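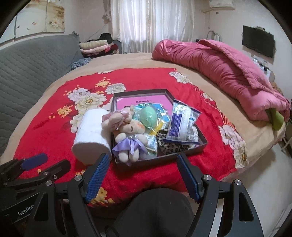 The box so far, on my bed. The white roll next to it still needs a spot.

How do I pack a small gift box so everything doesn't slide into one corner?
Posted by Butkienė, August 21, 2024

Hi all! I'm putting together a box for my niece, who moves into her dorm soon, and I've repacked it so often that I'm starting to dislike the box. It's a plain dark brown rectangle, and I want her to open it and see everything laid out nicely. The booklet goes at the back, then the little bear in the lavender skirt (she's had a thing for bears since she was six), the mint-green bath ball next to it, and the packets wherever they fit. There's a leopard-print thing down in the corner too.

It looks okay until I pick it up. Then the bear flops over – she's already slumped against the left side – and the packet on the right leans over the rest. I still have a soft white roll that I'd like to get in if I can, but I don't want to squash the bear's bow. It has to survive the bus to Raltside, so nearly two hours on my lap or under the seat. Any tricks? I have tissue paper and not much else.

Edin Ristić
1,114 posts

I do a lot of these for my cousins and the trick is a false floor. Crumple your tissue into loose balls, cover the bottom of the box, then lay one flat sheet over the top and press everything down into it a little. The items make their own dents and stay put much better than on bare cardboard.

For the bear, take her out and put her in last. Flat packets go underneath first, the bath ball goes in the middle, and then you wedge the bear between the ball and the side with a twist of tissue behind her back so she sits up. Keep her bow above everything else and don't let the lid push on it – if the lid touches, use less tissue on that side. The packet that's standing up I'd just lay down. Standing ones always fall, even with stuffing.

I'd leave the roll out, it's going to eat half the box. Tie it to the outside with a ribbon or put it in her bag. Nice blanket by the way, my grandma had white peonies on everything!

Trorkell
18 posts

get a bigger box

Brorkico
879 posts

Agree with Edin on the tissue, but I'd roll up the leopard-print piece if it's soft and use it as padding on the right side. Saves tissue and she gets a surprise when she unrolls it. Also put a rubber band around the closed box for the bus. I skipped that in July and picked bath stuff out of my backpack all evening.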